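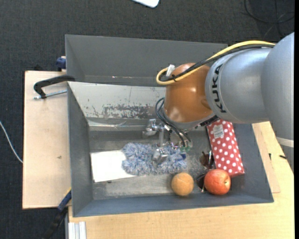 Por In-ho Yeon

Vou escrever depressa porque o prazo do boletim é hoje e ainda tenho relatórios para corrigir. Opinião minha, não do departamento.

Acabem com as provas de cubos. Pronto. Cubo vermelho, cubo azul, tudo no sítio marcado com fita, o robô apanha, o robô larga, palmas, diploma. Fui júri três anos seguidos na Taça Trolbridge e já não aguento. Os alunos decoram a bancada. Medem a posição ao milímetro na véspera, escrevem os valores no código, e quem mede melhor ganha. Isso é metrologia. Coisa boa, útil, mas então mudem o nome à prova.

O meu grupo deste ano, na disciplina de projecto, trabalha com uma caixa. Uma caixa cinzenta, velha, com a tinta a saltar numa das paredes, presa à bancada com grampos. Lá dentro uma maçã, uma bola cor de laranja, uns óculos escuros, um espanador felpudo, uma embalagem vermelha às bolinhas brancas. Por cima, o KUKA com a garra. A tarefa cabe numa linha: tirar as coisas da caixa sem as estragar e passá-las para a do lado.

Parece pouco. Experimentem.

A maçã é redonda, toda a gente acha que é fácil. Depois encosta-se à parede da caixa e a garra não tem por onde entrar. Os óculos são um pesadelo, hastes finas, reflexos, a câmara de profundidade devolve buracos onde devia haver lente. E o espanador... o espanador deu cabo de duas semanas de trabalho. Onde é que acaba? Qual é o contorno de uma coisa que é só pêlo? O algoritmo do grupo encontrava o centro geométrico, fechava os dedos ali e vinha ar e uns fios. Uma aluna propôs ignorar o contorno e procurar a zona mais densa. Discutiram uma tarde inteira. Foi a melhor aula do semestre e eu quase não abri a boca.

É isto que a prova dos cubos não dá. Uma discussão sobre o que é agarrar.

Já sei as objecções, ouço-as todos os anos.

Primeira: não é justo, os objectos reais mudam, as equipas não têm condições iguais. Certo. Nem devem ter. Façam 15 tentativas por equipa com a caixa baralhada entre cada uma e contem as que correm bem. A sorte dilui-se. Se quiserem rigor a sério façam 500, mas aí alguém tem de ficar lá a noite.

Segunda: é caro. O braço é, sim senhor, e sei bem que temos sorte. Mas o braço não é o que custa nesta proposta, as escolas que vão à Trolbridge já têm braços, muitos deles pequenos, e servem. A caixa com tralha custa o que custa ir a casa buscar tralha. A embalagem às bolinhas vale mais para o ensino que o conjunto oficial de peças da prova, que vem numa mala com espuma e fechos e que temos de devolver limpo.

Terceira, a que me irrita: os alunos desanimam. Porque falham muito. Falham, pois. O meu grupo falhou o que havia para falhar, deixou cair a bola, empurrou os óculos para debaixo de outras coisas, fechou a garra em cima de nada. E no dia seguinte lá estavam à porta antes de mim. Desanimar, desanimam os outros, os que passam meses a afinar um movimento que já funcionava em Outubro.

Admito uma coisa. Há quem precise do cubo para começar. Ninguém aprende a conduzir na hora de ponta. Dois meses de cubos no primeiro ano, muito bem, eu próprio dou essa matéria e não tenho vergonha. O que não percebo é chegarmos ao último ano e a taça, o evento a que vêm os pais e as empresas, ainda ser o cubo. O pessoal da Remgate, que costuma vir ver as finais, perguntou-me no ano passado se os alunos sabiam lidar com objectos moles. Respondi que alguns. Fiquei a pensar na resposta o caminho todo até casa.

E os cabos, já agora. Ninguém avalia cabos. Um braço com uma garra nova leva cabos por fora, fazem laço, prendem, puxam, limitam o movimento do punho, e planear com isso é metade do trabalho de quem monta uma célula. Na grelha do júri há cinco pontos para "apresentação do cartaz" e zero para isto. Zero!

Portanto, proposta concreta para a reunião de Junho: uma categoria nova, caixa com objectos quotidianos, lista revelada no próprio dia, pontuação por objecto transferido intacto, penalização por estragos. Pode ter o nome que quiserem. Escrevo eu o regulamento, já tenho 2 páginas. Faltam as regras de segurança e a parte do desempate, que não sei ainda como fazer e agradeço ideias, deixem-mas no cacifo ou apareçam no laboratorio ao fim da tarde, costumamos lá estar até fecharem as luzes do corredor. Quem tiver em casa coisas difíceis de agarrar, traga. Nada de vidro por favor.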